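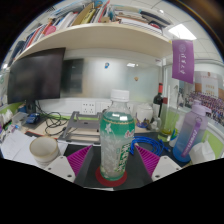

Eleni Bošković wrote in reply to my last post that a desk should be cleared completely every evening, and that anything still on it in the morning should be treated as unfinished work. I have considered her remark at some length. I respect the principle, and I have decided not to adopt it.

The purpose of this post is to set out the rules I now follow for the desk at the Lanside office, in particular those concerning drinks. Readers who came for the second part of the notes on filing will find it next month.

The first rule is that every drink stands on a coaster. Mine is round and red, and it stays on the dark desk mat. A bottle with a screw cap is placed on it upright, with the cap on, whenever it is not in use. I held for years that a closed bottle needed no coaster. A cold bottle in July persuaded me otherwise, at the cost of 4 pages of a signed agreement that had to be printed and signed again at Jonstead.

The second rule concerns cups. An open cup is a greater risk than a bottle and should be kept farther from paper. I must report that compliance is poor. My cream-colored cup stands beside the loose papers on the left side of the desk, and I have not yet found another place for it that I remember to use. The shelf was tried and abandoned, as I do not like reaching over the monitor with coffee.

The third rule concerns loose paper. Vesela Ionescu proposed a limit of 18 sheets on the desk at any time, the remainder to go into a tray. I followed this for 10 working days. The limit itself was reasonable, but counting sheets proved to be a task in its own right, and I have replaced it with a simpler standard: if I cannot find a page without lifting another stack, the stack is filed before lunch.

Used tissues are to be thrown away the same day. I record this rule mainly for my own benefit. Small items belong in the translucent plastic box, and the box is to be emptied at the end of each month, which has so far happened once.

Magnets on the glossy panel under the shelf are exempt from all of the above. I keep a blue one in the shape of a letter P and a golden-brown one lower down. Neither is required to hold anything. The strip of sockets below the panel is to be kept clear of paper, and no drink is to be set down directly in front of it.

Several readers asked whether the desk mat is worth the expense. I bought mine from Grurnus and have no complaint. It can be wiped with a damp cloth, and the edges have stayed flat. The Kuroda mat I owned previously was thicker and more comfortable for the wrists, but it curled at one corner and would not be corrected, even under a dictionary.

To return to Eleni's point, I accept that an empty desk is easier to clean. I also find that I begin work sooner when yesterday's papers are where I left them. The compromise I have reached is to clear the right side each evening and leave the left side until the end of the week. Comments on this arrangement are welcome, and I will reply to them as time permits.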